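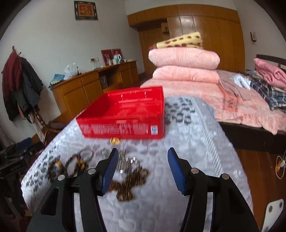

The Water Clerk at Uvavby

The gauge at Uvavby was read twice a day, at six and at six. The clerk wrote the level in the left column, the time in the middle column and the initials of the office in the right. The book was ruled for 33 lines to the page. When a page was full it was signed at the foot and the next one begun.

The post had been advertised as temporary. The reservoir above the town was to be drained and the valley supplied from Trastier by pipe, and a clerk was wanted until the pipe was connected. That had been 15 years earlier. The pipe had reached the quarry and stopped there with a steel cap bolted over the end.

In January the level began to rise at night. There had been no rain and the upper streams were frozen. The clerk entered the first rise without remark: 2 centimeters between evening and morning. The following morning it was 2 again. The instructions, issued by Fuvent Hydrometric and pasted inside the cover, said that any unexplained change was to be checked against the second gauge. The second gauge was on the far side of the dam, 200 steps down an iron stair. It agreed with the first.

A letter went to the district office. The reply asked whether the float was sticking. The clerk removed the float, cleaned the guide rod, oiled the pulley, put the float back and wrote to say so. No further reply came, though a new book arrived, ruled in the same way.

By the end of the month the water stood at the lower lip of the spillway. The clerk took a lamp out along the crest and walked as far as the valve house. The surface was flat and black. At the north end, where the old Chaiyaporn road went under when the valley was first flooded, there was a sound of water running in a culvert. The culvert was shown on the drawings as filled with concrete. The clerk went back for the drawings, laid them out on the bed, that being the largest flat place in the house, and found the note again. Filled, it said, and beside it were initials and no date.

At six the level had fallen 2 centimeters. It fell the same amount every night after that until it reached the January figure, and there it stayed.

The clerk considered a second letter and drafted most of it. The draft gave the levels, the times and the location of the sound. It was folded into the back of the book – the regulations allowed loose papers there, provided they were flat – and the evening reading was taken as usual.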